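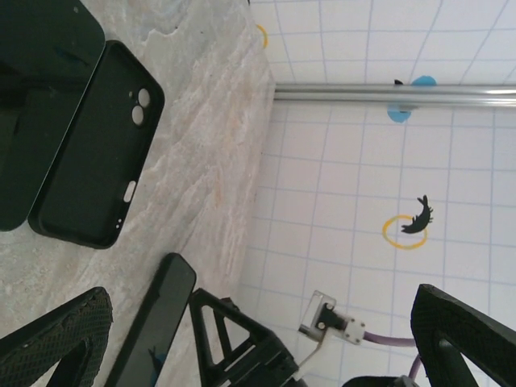 Kerstin Lindqvist wrote in to say that she sprays her grout with vinegar every night and it has never looked better, so why did my last page tell people to stop? Fair question. My reply is that vinegar is an acid, cement grout doesn't like acid, and "never looked better" usually means the top layer is going. Give it a year, Kerstin.

How to clean tile grout without buying a shelf of bottles

What you need: baking soda, a little dish soap, warm water, a stiff nylon brush and an old towel. I tried three foaming cleaners in September and couldn't tell the results apart from plain soda paste. The labels would like you to think otherwise.

1. Rinse the wall with warm water and wipe it down.

2. Mix soda and water into a thick paste with a squirt of soap. If it runs, add more soda.

3. Press it into the lines with a finger and leave it for 8 minutes. Some sites say 60. I tried that too, and all I got was a crust to chip off.

4. Scrub along the line, then across it. Do a small patch and rinse before moving on.

5. Dry with the towel. Skip this and you'll get a haze.

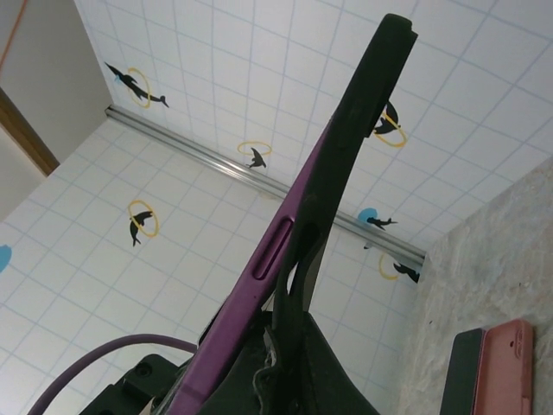
Sealer is where I get really doubtful. Up to 5 years of protection, says the can I have, and I'd like to meet the person who checked. Before you pay for it, find out what color your grout is supposed to be. Thin pale blue lines between white tiles can be just how the wall was made, and no amount of scrubbing will turn them white. Test a hidden corner first: if a drop of water soaks in and leaves a dark spot, sealer may help. If it beads up, put the can back.

Wait a full day after cleaning before you seal anything, and keep the fan running.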